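Gradano Computer Refurbishing
Questions about donated and refurbished desktops

Most of what people ask us is covered on this page. If you are sending in more than 80 machines at once, use the Kudside drop-off form first, then come back to this page for the details.

What kind of desktops do you take?

Full-size and small desktop PCs from the major makers, as long as the case opens and the motherboard has removable memory. We do not take all-in-ones or laptops at this location.
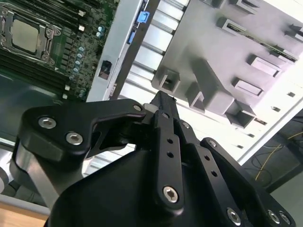
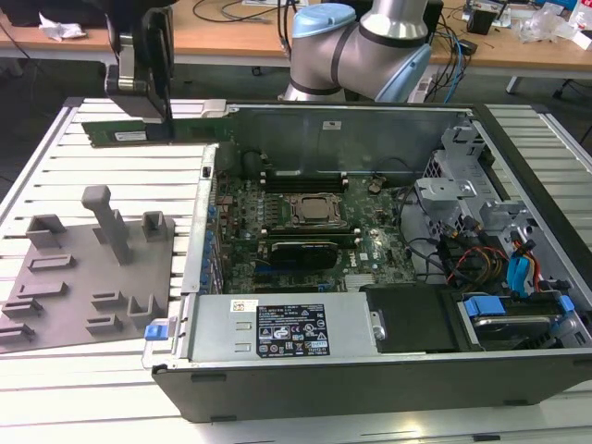 How much memory will my refurbished desktop have?

The amount is listed on the order sheet under the model name. We fit modules in matched pairs where the board allows it. If you want more than the listed amount, say so before the order is packed, and we will quote the difference.

Can I add memory myself later?

Yes. Shut the computer down, unplug it, and hold the power button for a few seconds. Open the case and touch bare metal on the chassis before you pick up a module. Open the latches at the ends of the slot, line up the notch in the module with the key in the slot, and press straight down until the latches close. If the module will not go in, take it out and check the notch again – do not lean on it.

Which memory do I buy?

Check the label on a module that is already in the machine and match the type. DDR3 and DDR4 do not fit in each other's slots. Some workstation boards need registered or ECC memory, and the order sheet says so if yours does. Mixing sizes is usually fine. Mixing registered and unregistered modules is not.

The computer beeps and shows no picture after I added memory. What now?

Turn it off, unplug it, and reseat the module. If it still beeps, go back to the original memory only. If the machine starts normally that way, the new module is either faulty or the wrong type.

Do you replace the processor?

Only when the original one fails testing. We clean off the old thermal paste and put on new paste every time the heat sink comes off. We do not upgrade processors on request.

What happens to the hard drive in a computer I donate?

It is removed and wiped. Drives that cannot be wiped are shredded by Rundent, and you can ask for a certificate with the serial numbers on it. Please remove your own copies of anything you want to keep. We cannot return files once a machine has been checked in.

Do I need to take out the expansion cards?

Leave them in unless you want them back. A loose card in a box gets damaged more often than one screwed into its slot.

How should I pack a desktop for shipping?

Use a box with at least 2 inches of padding on every side. Close the case and put all the screws back in. Tape the power cord to the inside of the box – not to the computer. Do not use packing peanuts, which get into the vents.

How long does an order take?

Small orders usually ship in around 56 hours, not counting weekends. Orders for schools and offices are scheduled with Prothero, our delivery company, and the date is confirmed by email.

Is there a warranty?

Parts and labor are covered for one year. Adding memory or a drive does not cancel it. Damage from forcing a part into the wrong slot is not covered.

Page last updated November 21, 2024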